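How to mount a small enclosure on a slotted panel

Slotted aluminium panels are handy for any bench build that is likely to change. You can put a box up, move it along a slot, take it off again and leave no holes behind. The method below is the one we use at Pluvness for power supplies, relay boxes and sensor housings up to the size of a paperback book. Anything heavier needs a bracket underneath as well.

What you need

Your enclosure, with its lid off
A mounting plate to suit, plastic or metal
M4 bolts, 15 mm long, with washers and slot nuts
A hex key that fits the bolts
A pencil, a steel rule and a small square
Masking tape

We buy slot nuts from Prullia in bags of 1000, but a hardware shop will sell you a handful. Check them against your panel before you buy. Slot widths differ between makers, and a nut that is slightly too narrow will spin when you tighten the bolt.

Step 1. Choose the position

Hold the box up to the panel and think about the cables first. Most of the trouble people have with a finished panel comes from a cable that has to bend sharply to reach its socket. Leave at least a hand's width on the side where the cables come out, more if they have moulded plugs.

Check that the lid will still open. A hinged lid under a rail often won't, and you may have to drop the box by one slot.

When you are happy, put a strip of masking tape along the panel and mark both ends of the box on it in pencil.

Step 2. Fit the mounting plate

Slide two slot nuts into the slot, or drop them in from the front if they are the turning type. Put a washer on each bolt, pass the bolts through the plate and start them by hand. You want two or three full turns before you touch the hex key. If a bolt goes stiff straight away, take it out and start again, as it has probably crossed its thread.

Leave the bolts loose enough for the plate to slide. Line it up with your pencil marks, check it with the square against the edge of the panel, then tighten each bolt a little at a time. On a plastic plate, stop as soon as the washer can no longer be turned with a fingertip. Going further will bow the plate, and the box won't sit flat on it.

Step 3. Offer up the box

Try the box on the plate before fixing it. It should rest flat with no rocking. If it rocks, look for moulding marks on the back and trim them with a sharp knife.

Plates vary in how they hold the box. Some have clips, some have keyholes and the cheaper ones just have holes for screws. With clips, set the box square to the plate and press evenly with the heel of your hand. With keyholes, put the screws into the back of the box first, hook it on and pull down.

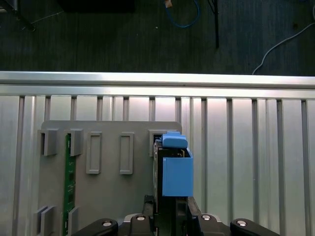

Blue box part against its grey mounting plate, on the slotted panel.

Step 4. Check and connect

Give the box a firm tug in each direction. A little spring in a plastic plate is fine. Any sliding means a slot nut hasn't turned fully, so slacken that bolt, push it in slightly and tighten again.

Only now run the cables. Make sure everything is unplugged, feed the cables in through their glands and tie them to the panel close to the box — a tie further away does little to take the strain off the gland. Refit the lid last.

Moving the box later

Take the cables out, slacken both bolts by a turn and slide the plate along. There is no need to remove the box unless it has to change slots. Peel off old tape marks as you go, or you will end up lining things up to the wrong one.

Related pages: Choosing cable glands / Labelling a panel / Cutting slotted panel to length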